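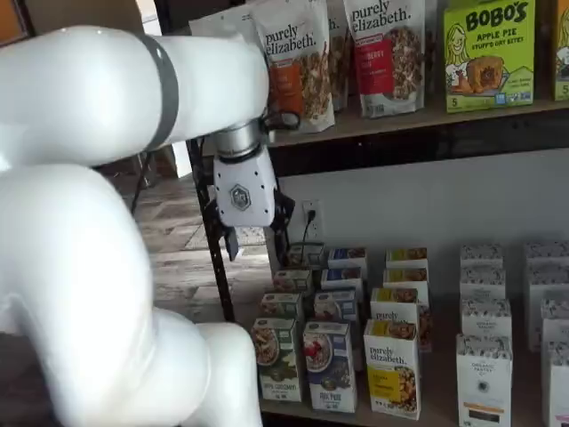 Mirnley Junior Robotics Club – Planning and Equipment Team

How Do You Plan for a Robot Arm?

By Honeylyn Samonte
September

A robot arm that works at a shelf is a machine with one job. Before a club, a school or a store spends money on one, it has to write down what that job is. The written list is called a specification, or spec. This page explains what goes into a spec and how the money is divided up.

Start with the load

The weight an arm can lift is called its payload. The payload has to cover the object and the gripper together, which surprises many first-time buyers. If an arm can lift 1000 grams and its gripper weighs 400 grams, it has 600 grams left for the object. A small box of oatmeal is an easy load. A crate of juice needs a bigger arm.

Next comes reach

Reach is the distance from the base of the arm to the farthest point it can work at. Measure to the back of the shelf, where the last row of boxes stands. Then measure the gap between that shelf and the one above it. The arm has to get its gripper into the gap without bumping the upper shelf, and the wrist takes up space too.

Our team uses a gap of 30 centimeters as the smallest we will plan for. Other teams use other numbers.

Choose the gripper

The gripper is the hand. It bolts to a flat metal part at the wrist called a flange. Many grippers have fingers that open and close. Look at how wide they open and compare that with the widest thing on your list. A granola pouch and a cereal box are different problems: the box has flat, stiff sides, and the pouch bends when it is squeezed. If you plan to move both, test both.

Cables need planning as well. A cable at the wrist must have enough slack to let the joint turn – but a loop that is too big can catch on things.

Power and floor space

Find the nearest wall outlet and ask an adult to check that it suits the machine. Mark the floor with tape to show where the arm can swing. People stay outside the tape when the arm is switched on.

What goes in the budget

The price of the arm is only one line. A full budget has these:

- the arm and its controller
- the gripper
- a stand or mount
- shelving and practice items
- safety equipment
- training
- spare parts and repairs

Suppose your club has 2902 dollars for everything except the arm. Write the largest cost first, subtract it, and continue down the list. Keep some money back for repairs. If the total comes out too high, you can borrow items, wait a term or choose a smaller job for the robot.

Delivery time also belongs in the plan. Efren Agbayani, who keeps our equipment list, allows 14 days after delivery for setup and testing before anyone books a session.

Words to know

Payload: the most weight an arm can carry, gripper included.
Joint: a place where the arm bends or turns.
Flange: the part the gripper is attached to.
Controller: the computer that tells the arm how to move.

Comments

ornness_kid: Does the payload change when the arm is stretched all the way out?

Efren Agbayani: On some arms, yes. Check the load chart in the manual.

Ms. Magbanua: We used the budget list with my class on Wednesday. They forgot training, and so did I.

sunport4: can you do a page on grippers that use suction

Contact the Planning and Equipment Team | © Mirnley Junior Robotics Club | Back to top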